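Par Bohdana Fedoruk — mis à jour en juin

Chapitre 4
Recueillir des démonstrations à la main

Au chapitre précédent, nous avons laissé notre apprenant artificiel dans une situation un peu inconfortable : il savait, en principe, imiter, mais il n'avait encore personne à imiter. Il est temps de lui fournir des exemples, et je voudrais prendre ici tout le temps nécessaire, car c'est une étape que les étudiants traversent volontiers au pas de course, pressés qu'ils sont d'arriver aux réseaux et aux courbes d'apprentissage. Je les comprends — j'ai fait pareil.

Une démonstration, au sens où nous l'entendrons dans tout ce chapitre, est l'enregistrement d'un geste complet : l'approche, la fermeture des doigts, le déplacement s'il y en a un, puis le relâchement. Avec une pince tenue à la main et munie d'une caméra, ce geste est fait par une personne, au milieu d'objets ordinaires, une bouteille d'eau sur une table par exemple, et non par un bras vissé à son socle.

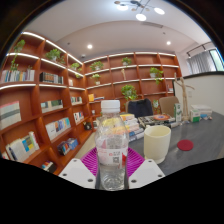 L'intérêt de la méthode tient d'abord à sa souplesse. On peut travailler dans un salon, un bureau, une cuisine, et changer de lieu dans la même matinée. Dans le recueil Jolell, qui nous servira de fil conducteur jusqu'au chapitre 7, l'équipe visait 2000 démonstrations ; elle en a gardé 748 après la première relecture, ce qui a causé, je m'en souviens bien, un certain abattement autour de la cafetière. Les autres présentaient des débuts tronqués, des gestes repris en cours de route ou des pertes de suivi. Nous verrons à la section 4.3 comment les repérer plus tôt.

Une deuxième qualité, dont on parle moins, est que la main humaine hésite. Elle ralentit près de l'objet, corrige son angle, repart. Ces petites corrections contiennent une information précieuse sur la manière de se rattraper, et je vous demanderai de ne pas les couper au montage, même quand elles vous paraissent maladroites.
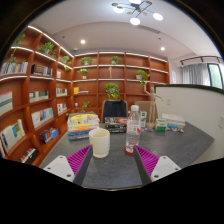 Faut-il replacer les objets exactement au même endroit entre deux démonstrations ?

Mieux vaut les déplacer un peu à chaque fois. Un modèle nourri de positions identiques risque de retenir un trajet et de négliger l'objet lui-même, et il sera tout désemparé devant une tasse décalée de quelques centimètres. Variez aussi votre point de départ, la hauteur de la pince et l'ordre dans lequel vous abordez les objets.

Wagner Sampaio, avec qui j'ai longtemps donné ce cours à Hovport, faisait commencer ses groupes par 15 essais sans enregistrement. L'habitude m'a d'abord semblé bien sévère, puis je l'ai adoptée — les premiers gestes servent surtout à apprivoiser la course des doigts et le poids de l'outil au poignet. Notez dans votre cahier l'objet visé, le lieu, la lumière et le nom de l'opérateur, sans vous fier à votre mémoire du soir.

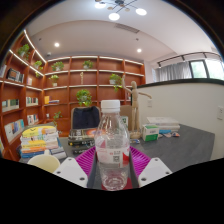 Reste la question des objets transparents, sur laquelle nous reviendrons longuement à la section 4.5. Une bouteille en plastique clair laisse voir le décor à travers elle, et ses reflets se déplacent avec la caméra ; le contour que votre œil reconstitue sans effort peut donner bien du mal à un modèle. Dans l'exercice Kovalchuk, à la fin du chapitre, vous disposerez de 178 démonstrations à trier vous-même, en séparant les saisies d'objets opaques des autres. Gardez un crayon à portée de main et commencez par les regarder toutes une fois, en entier, avant d'écrire la moindre étiquette.

4.1 Qu'appelle-t-on un épisode ?

Un épisode commence avant que la pince ne bouge.

À lire également
Chapitre 3 : Apprendre par imitation
Chapitre 5 : Nettoyer et découper les enregistrements
Étude de cas : le recueil Zevo
Corrigés des exercices Kovalchuk

Ce site utilise des cookies pour mesurer sa fréquentation. Accepter — Refuser — Personnaliser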